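15/07/2025, Dorstead workshop

Batch 20 of the chilli and garlic ferment, and I think we're finally getting somewhere with the salt! Mirjam wanted to drop it again after the June lot (too sharp, she said, and she had a point), but I've kept it where it was and changed the resting time. Two jars this time, one with the seeds left in and one without. Total weight in the big jar was 3335 g with the lid on, and I forgot to weigh the lid. Must do that before Luzius asks.

pH strips are nearly gone, so I've put them on the Clukel order along with new airlocks. The old ones whistle. Reto reckons it's the rubber, I reckon it's the shelf near the window, which was far too warm last week. Have moved everything to the lower rack for now.

Garlic: went with whole cloves, lightly crushed, same as batch 17. Cyrill still wants to try it smoked.

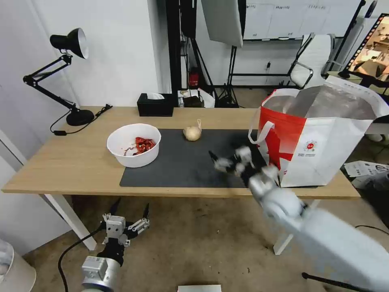
Dried chillies in the white bowl, garlic on the mat.

To do: label both jars properly, burp them Thursday morning, ask Florian where the good funnel went. Tasting notes go on page 71, not in the back of the book please.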